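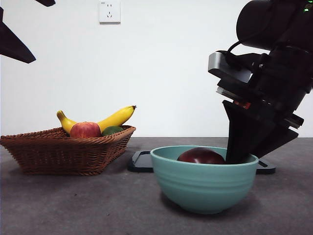
図4-1 果物の移し替え作業(籠および鉢を使用した配置)

第4章 家事作業の設定と適用範囲

4.1 本章の目的
本章では、卓上アームコントローラ Kurkard を用いて、食卓まわりの物品を容器間で移動させる作業(以下「移し替え」)を設定する手順を示す。アームの据え付け、原点復帰および非常停止の確認は第2章と第3章で完了しているものとする。未完了の場合は本章の操作を行わないこと。

4.2 適用範囲
家事の自動化について、現行版で実用に供することができる作業は限られる。導入を検討する際は、次の区分を参照すること。

区分A(無人での反復運転が可能)
・形状が既知で、硬さが一定の物品の移し替え
・登録済み容器の位置修正(水平方向のみ)

区分B(監視者の立ち会いが必要)
・果物、野菜など個体差のある物品の移し替え
・陶磁器に接近する動作を含む作業
・編み目または凹凸のある籠からの取り出し

区分C(対応しない)
・刃物、火気、熱湯を扱う作業
・布類の折り畳み
・液体の入った容器の運搬
・食器の手洗い

図4-1の作業は区分Bに該当する。人が行えば数秒で終わる作業であるが、現行版では対象物の認識、把持姿勢の計算、指先の進入、持ち上げ、解放のすべてに確認動作が入る。所要時間の短縮を目的とした導入は推奨しない。

4.3 準備するもの
・Kurkard 本体および操作端末
・把持指(標準品)
・移動元の容器と移動先の容器
・対象物
・乾いた柔らかい布

注記:容器は底面が安定し、卓面で滑らないものを選ぶ。鉢を使用する場合は、指先が縁に触れずに進入できる開口の広いものとする。口のすぼまった容器は、対象物をつかめても引き上げる途中で縁に接触する。

4.4 作業面の設定
1. 作業面の上から、作業に関係しない物品を取り除く。
2. 操作端末で「環境」→「作業面」を開き、「高さ測定」を選択する。
3. 画面の指示に従い、指先を卓面の測定点に近づける。測定中は卓に手をつかないこと。
4. 測定値が表示されたら「保存」を押す。
5. 照明を実際の運転時と同じ状態にし、「露出の固定」を実行する。昼間に設定して夜間に運転する場合は、照明条件ごとに設定を登録する。

注記:光沢のある果物は、表面の反射により輪郭が欠けて検出されることがある。検出枠が対象物より明らかに小さい場合は、照明の向きを変えてから手順5をやり直す。

4.5 容器の登録
1. 「容器」→「新規」を選択する。
2. 容器を空の状態で作業面に置き、「形状取得」を押す。
3. 表示された輪郭を確認し、縁の線がずれている場合は手動で修正する。
4. 容器の種別を「硬質」または「変形あり」から選択する。陶磁器は「硬質」、編み籠は「変形あり」とする。
5. 縁の余裕量を入力する。初期値は15 mmである。陶磁器では初期値より小さくしないこと。
6. もう一方の容器についても手順1~5を繰り返す。

注意:容器の一部が別の物に重なって見える配置では、両者の境界が一つの輪郭として登録されることがある。登録時は容器の周囲を空け、運転時の位置には登録後に移すこと。

4.6 対象物の登録
1. 対象物を容器の外に単独で置き、「対象物」→「新規」を選択する。
2. 向きを変えながら6方向から取得する。
3. 把持力の上限を選択する。りんごは「中」、熟した果物は「弱」を選ぶ。硬さが不明なものはすべて「弱」とする。
4. 名称を入力して保存する。

注記:バナナのような湾曲した物品は、籠の中で他の果物に中央部を隠されると、両端が別々の対象物として検出されることがある。この場合は手前の果物を先に取り出す順序を指定する。順序の指定は「作業」→「優先」で行う。

注記:籠の縁より下に大部分が沈んだ果物は、見えている上面だけで位置が推定される。推定の信頼度が低いとアームは進入せず、操作端末に「要確認」が表示される。

4.7 試運転
1. 監視者は非常停止ボタンに手が届く位置に立つ。
2. 速度を「低」に設定する。
3. 移動元に対象物を1個だけ入れ、「単発実行」を押す。
4. 指先が容器の上で一時停止することを確認する。停止しない場合は非常停止ボタンを押し、4.5の縁の登録を見直す。
5. 「続行」を押し、把持、持ち上げ、移動、解放の順に動作することを確認する。
6. 同じ動作を15回行い、結果を記録表に記入する。落下または縁への接触が2回以上あった場合は区分Bの運転に進まず、把持力と縁の余裕量を再設定する。
7. 対象物を増やし、実際の配置で手順3~6を繰り返す。

警告:アームの動作中に、容器の中へ手を入れないこと。果物が転がり出た場合も、一時停止を押し、アームの停止を確認してから拾うこと。

警告:割れた陶磁器の破片が作業面にある状態で運転を再開しないこと。

4.8 よくある停止とその処置
表示:把持失敗
原因:指先が滑った、または対象物の中心がずれている。
処置:対象物の表面を布で拭き、再実行する。続けて発生する場合は4.6をやり直す。

表示:縁接近
原因:容器が登録位置から動いている。
処置:容器を戻すか、「位置の再取得」を実行する。

表示:対象物重複
原因:接している果物が一つとして検出されている。
処置:手で間隔を空けるか、優先順序を指定する。

表示:要確認
原因:隠れている部分が大きい。
処置:監視者が画面上で対象物を指定し、「承認」を押す。

4.9 運用上の判断
本章の設定を終えた後も、監視者を置かずに区分Bの作業を行ってはならない。Ernach の検証室で家庭用の配置を試した際には、籠から鉢への移し替えは安定したものの、籠を別のものに替えると縁の再登録が必要になった。作業1件あたりの設定には約2時間を見込むこと。容器や果物の種類を頻繁に替える家庭では、この再設定の手間が手作業の手間を上回る。

繰り返し同じ容器と同じ物品を扱う作業場では条件が異なる。部品の箱詰め前の仕分けなど、区分Aに収まる作業から始め、区分Bの作業は記録表の結果を確認したうえで追加する。

4.10 記録と保守
・運転記録は操作端末の「履歴」から書き出し、4月の定期点検時に保守担当へ提出する。
・指先に果汁が付着した場合は、電源を切り、固く絞った布で拭いた後、乾いた布で水分を取る。
・指先の摩耗が認められる場合は、付録Bの手順で交換する。交換後は4.4の高さ測定を再度行うこと。

本章の改訂担当:Irfan Pasaribu
手順確認:Hakim Pattinasarany

次章「第5章 作業の連結と予約運転」に進む前に、記録表の写しを本書に綴じておくこと。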